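Cellow 2 motion planner, reviewed
By Edem Darko

The box for Cellow 2 promises "fluid, confident motion," and there is no box, so that should have been a warning. It's a download from Zorkora, a motion planner that takes your start pose, your end pose and your money, and works out the bit in between.

Setup took me 25 minutes, of which eight went on a license key with a zero in it that was really an O. After that it found my arm, loaded the gripper model and drew a path I'd have been proud of.
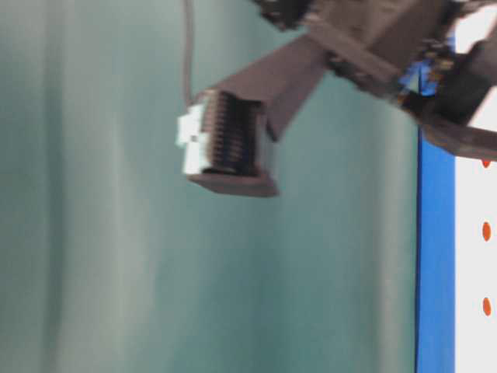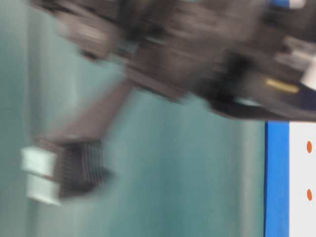
Gripper on the move in both shots, blue strip and white panel at right.

The default speed profile is called Gentle. I'd like to meet whoever named it. You can cap it in the settings, two menus down, under Comfort.

Collision checking is the best part. I moved a virtual wall five times and it replanned before I'd let go of the mouse. Tzanetos, which I used until May, would have gone off for a think and come back with an error code.

Perception is weaker – it wants a tidy point cloud and sulks over anything draped or shiny. The log viewer is fine if you enjoy gray text on gray.

Worth buying for the planner. Keep your old camera tools.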